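Putting pens back together in Esancombe

The Kestine pen program runs out of a shared office in Esancombe, on a floor of cubicles it splits with a bookkeeping firm. Pens come in from schools, libraries and council counters, get taken apart, cleaned and checked, and go back out in boxes. The woman who set it up asked that we leave her name out, as she has a day job and would like to keep it. We spoke at her desk one morning in September.

She began by explaining why anyone would bother with a pen that costs less than a stamp.

"We were throwing out a box of them every term," she said. "I pulled a few apart at lunch and most had plenty of ink. The tip had come loose, or the cap had cracked, or the spring was gone. It was one bad part and four good ones."

She learned by doing it, and broke a lot of barrels at the start. Promotional pens are the bulk of what arrives, the white plastic sort with a slogan or a company name printed down the side. They're made to be given away and there are dozens of slightly different threads.

"You hold the barrel still and turn the tip. People do it the other way around, they twist the whole barrel, and then the print rubs off in their hand or the plastic splits. Keep your fingers close to the join and go slowly."
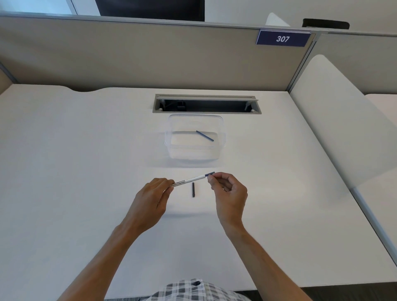 "If it won't turn, I leave it for a while and try a different one. I've got a rubber jar opener in the drawer for the stubborn ones. Pliers leave teeth marks and nobody wants to be handed a chewed pen."

Everything happens on a bare desk. She tried a towel first, but small parts disappeared into the loops. A tray with a lip was better, and a clear plastic container better again, as she can see into it from any side. She works on one pen at a time and doesn't start another until the first is closed up.

"I've had new people lay out 20 barrels in a row and feel very organised. Then they've got 20 tips as well, and none of them fit the barrel beside it. You spend the afternoon matching."

The program takes three kinds of pen: click pens, capped ballpoints and twist pens. Gel pens are turned away because they dry out in the mail. Markers go to a different group in Sorkdale, which has the ventilation for it.

A good session is 60 pens from one person, she said, though she doesn't push for it. Her own hands get sore well before that. She stops for tea, does something else, and comes back.

Caps are the part most often missing. She keeps a jar of spares at home, sorted by colour, and brings in a handful when she needs them. A cap that doesn't match the barrel is fine as long as it stays on when you shake the pen.
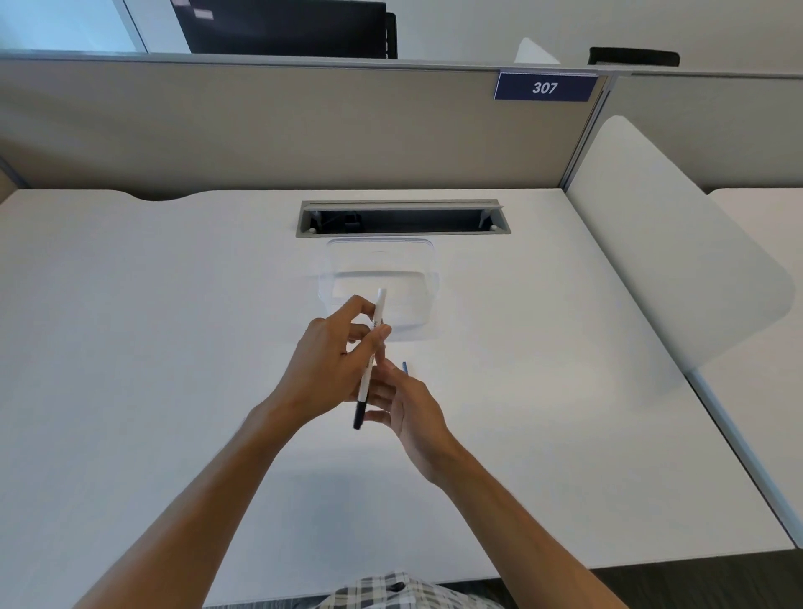

"I do the shake over the desk. If the cap comes off there, it would have come off in somebody's shirt pocket. After that it's a scribble on scrap paper, a line and a few loops, and if it skips more than once I change the refill."

Finished pens go out in bundles held with an elastic. The largest regular order is from an adult literacy class in Kashindye, which asks for blue ink wherever possible. The rest are sent wherever there's a request, and she pays the postage on the small ones herself.

I asked what happens to the parts that can't be used. There's a bag under her stairs, she said, and it is getting heavy. The recycler she used for the first 3 years stopped taking mixed plastic, and she hasn't found another that will accept barrels with the metal still in them.

"I could cut the metal out. I've done some. It takes longer than fixing the pen."

Kestine accepts drop-offs at the front counter in the mornings. She asks that people take the elastics off first and leave out anything that has leaked.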